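Visit to the Plisteto seed and growers' open day

Posted September 22, 2018

Plisteto opens its trial ground to the public once a year, and this time I got there before the car park filled. Entry was £2, paid at a folding table by the gate, and you were given a map and a paper bag for anything you wanted to buy.

The ground is on a slope facing south, with the glasshouses at the top and the open beds below. There are 71 beds in the current trial, mostly beans, squash and chard. Each one has a wooden label with the variety and the sowing date. The squash had done very well after the hot summer. The chard had bolted in several beds and had been left that way so visitors could compare.

Natsumi Arai led the late morning walk. She runs the seed cleaning side and took us through the drying room first, then the store. The store holds 3642 packets in metal drawers, kept cool and dark. She spent a long time on germination tests and answered every question, including mine about old parsnip seed (throw it away). 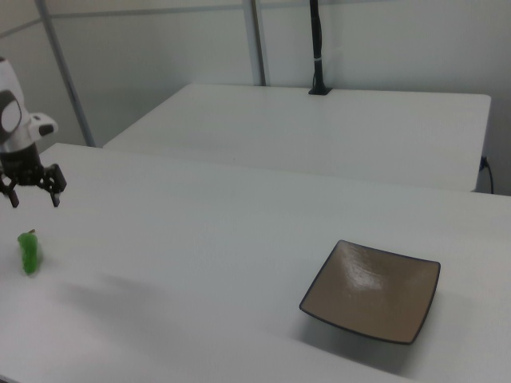

A small green pepper shape and a square brown plate with a dark rim, on a white table.

Lunch was in the barn. I had lentil soup and a cheese roll, which came to less than I expected. The tea queue was slow and there were not enough chairs, so most people ate outside on the straw bales.

In the afternoon I went round the stalls. Teshome had onion sets and garlic for autumn planting, and I bought a net of each. Praltano were showing hand tools — good hoes, but heavier than I like. I also picked up a packet of Furo, a dwarf broad bean that is meant to stand up to wind. I will sow half now under cover and the rest in spring.

The bus back goes from the bottom of the lane, route 269, and the last one leaves at ten to five. The lane has no pavement, so wear something bright. Seed orders for next year can be sent in from December.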